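Monday, late

Another leaflet through the door from Vestia, this time about the water. Prirnbridge is getting "smart" meters, all 1,625 homes of it, and we are told the average household will save $180 a year. I would like to meet this average household. My last bill was $617 for the whole year and I live alone, don't own a lawn, and wash the car when the neighbors start to look at it.

I got out the old bills after supper and laid them in date order. To save $180 I would have to use almost a third less water.

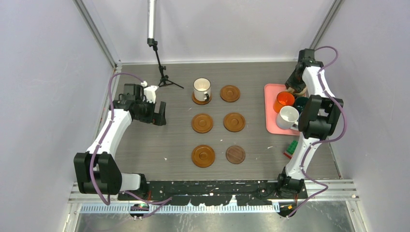
The leaflet says the meter "helps you understand your habits." I understand my habits fine. I take a bath on Sundays and I boil too much water for pasta. What I don't understand is the service charge, $171 of that bill before a single drop came out of the tap, and the leaflet has no opinion on that.

Went down to the meeting at the Ansari hall anyway. Coffee was decent. The man from Vestia had slides and a very good jacket. Somebody asked whether the same meters had gone in over at Asberg, and he said yes, and that the response had been "really positive." My cousin lives in Asberg. She says hers reads a leak every time she fills the tub — three warning letters so far and one visit from a plumber, who found nothing and charged her for looking.

I asked who pays if the meter is wrong. He wrote it down. I have been to enough of these meetings to know what happens to things that get written down.

Walked home the long way. Still no streetlight by the bridge.
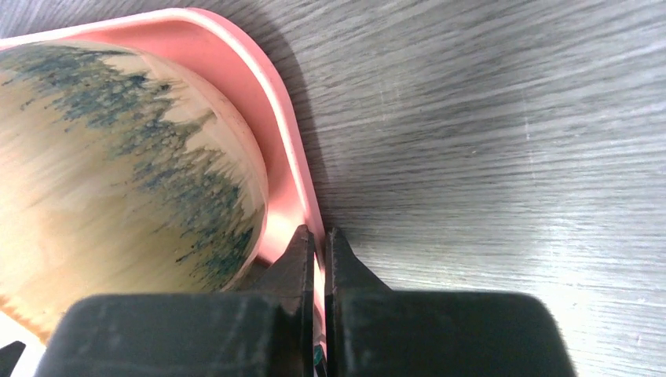 Tuesday, before work

Slept badly. Read the leaflet again over toast and found the small print: you can opt out, in writing, within a month, for a fee they don't name. I'll write and ask what the fee is. Need stamps.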